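Furniture > Work and Meeting Tables > Tister series

Tister 80 straight table, white

The Tister 80 is a freestanding rectangular table for shared rooms, packing areas and light test work. It is supplied as a single unit and can be placed next to a second Tister of the same height to form a longer surface. No linking hardware is needed on a level floor – on uneven floors, order the Hesen joining plate separately.

The top is white on both faces and can be turned over when one side is worn. Plates, bread baskets and small trays can be set directly on the surface. Pans straight from the stove need a mat.

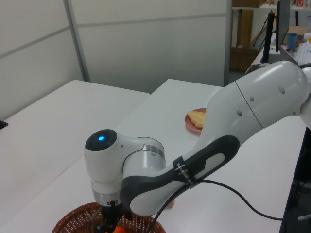

Dimensions and load

Length: 182 cm
Depth: 80 cm
Evenly distributed load: 200 kg
Top color: white
Feet: adjustable, threaded

The load figure applies to a table standing on all its feet. Clamped equipment must be fixed within a hand's width of a leg. Do not clamp across the joint between two tables.

Assembly

Two people are required. Lay the top face down on a blanket, fit the legs finger-tight, then tighten each bolt with the key supplied. Turn the table upright by lifting, not by tipping it onto one edge. Set the feet last. Check the bolts again after roughly two weeks of use.

Care

Wipe with a damp cloth and mild soap. Abrasive pads leave dull patches that cannot be polished out.

Replacement legs and feet are stocked under the Lozano parts list. Tables ordered from Oramia before May use the older leg bolt – state the order number when requesting parts.

Shares: 2
Comments: 0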